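4.2 Backup load on shared hosting accounts

August 4, 2020
Wojcik Hosting Research Group

Shared hosting plans place many customer sites on one server, and nightly backups compete with those sites for disk time. We measured this effect on 22 servers run by Tutell, which together held 2,724 active accounts. Each server was observed for seven nights.
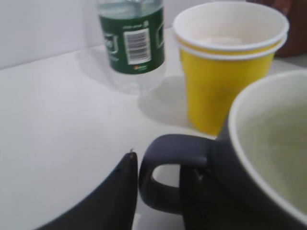

Backup jobs differ in how they find changed files. The Endemel tool reads every file in an account and compares checksums, while Prusus keeps a journal and reads only what has changed. The difference is like that between identifying a bottle by examining all of it and identifying it by the barcode sticker on its green label. On accounts with large mail folders, the journal method finished well ahead of the full read.

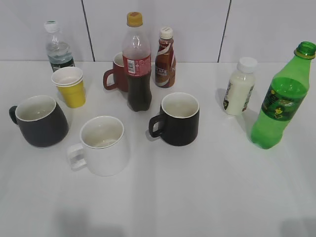 Page response times rose during the full read on all servers. The rise was largest where several database backups started in the same minute. Spreading the start times over five hours removed most of the overlap and needed no new hardware.

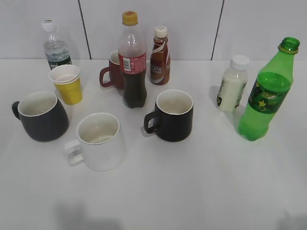

Photo: Wojcik Hosting Research Group

Restores were tested separately. We deleted one mail folder and one database from a test account on each server and restored both from the previous night's copy. Restore time depended mainly on the number of files and very little on their total size.

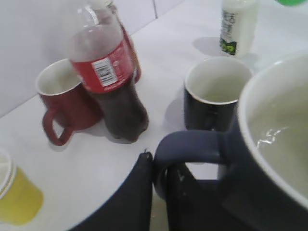

Figure 7. Mug handle between the gripper fingers, with a cola bottle behind.

The journal method has one weakness. If a server stops without a clean shutdown, the journal must be rebuilt, and the next backup is a full read. We saw this on two servers and left those nights out of the averages.

Related items
Disk quotas and mail storage on shared plans
Choosing a backup window for small hosts
Moving MySQL databases between servers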